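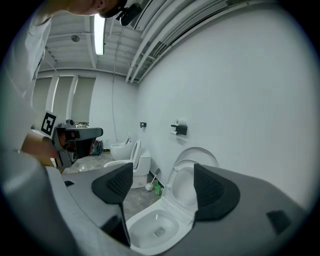 Home | Builds | Gallery | About

2025-06-16 | by Emmanuel Gachanja

Welcome to the Prelloner gallery! It's my hand-held gripper build, going since February in the shared shop at Ogola. The gray body is on its third print (208 grams, and I'd love to get under 200). The fingers are black with a mesh face, and I'm so happy with them – 40 tries at the angle! Next up is a softer trigger spring, then new screws.

We use cookies. Accept | Settings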